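Trorkitz bench notes and data card
Nemier assembly line, cell 4
Last edit Mar 17, 2026

What it is

Logs plus head camera stills from the two-arm cell at Nemier. Small-part work: pegs, discs, blocks on a practice board. Also the shift notes from the people who used to do this by hand all day and now do it part of the day. Please read the notes too, everybody skips them.

Contents

episodes/ — 204 runs, one folder each
stills/ — head view, one per run
notes/ — shift notes, typed up from paper, spelling left alone
board/ — drawings for the practice board, rev 2

Why the notes are in here

Before December the insert job was a full shift. Same peg, same hole, sore thumbs. Now the arms take the long batches and the line crew does setup, checks and the odd shapes. Most like it. Some don't: the bench was where you talked, and setup is a one person job. Pay grade question still open with Vostico, don't ask me.
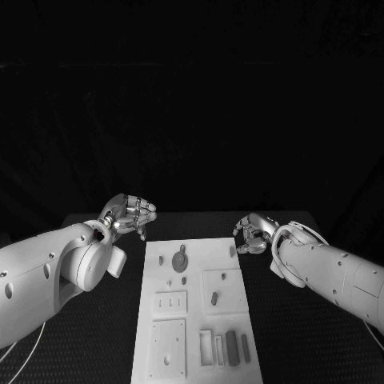
Photo: Trorkitz project, stills folder. Reuse OK with credit.

Layout is the one the crew asked for. Slotted plate on the left, the upright blocks and hollow pieces lower right, pegs mostly up top. First version had it the other way and people setting up kept reaching across. Board goes flat on the black mat, short edge facing the arms' far side. Keep the cables off the board, pls.

Using it

Unzip, run check.py, fix whatever it complains about. Anything under 100 frames is a false start, skip it. The labels were done by line crew, not by engineers, so a "bad grip" means bad to somebody who did teh job for years. Don't remap them to your own scale.

Known problems

Timestamps drift on the older runs.
Shift notes have gaps — nobody writes during a changeover.
Ibarra site runs the same board with different lighting. Not included yet.
Training hours for crew are logged under setup time, so setup looks slower then it is.

Privacy

Names and badge numbers are out of the notes. If you find one we missed, open an issue and don't paste it in the title.

License

Research use. For anything about staffing or shift planning, ask the Nemier crew first.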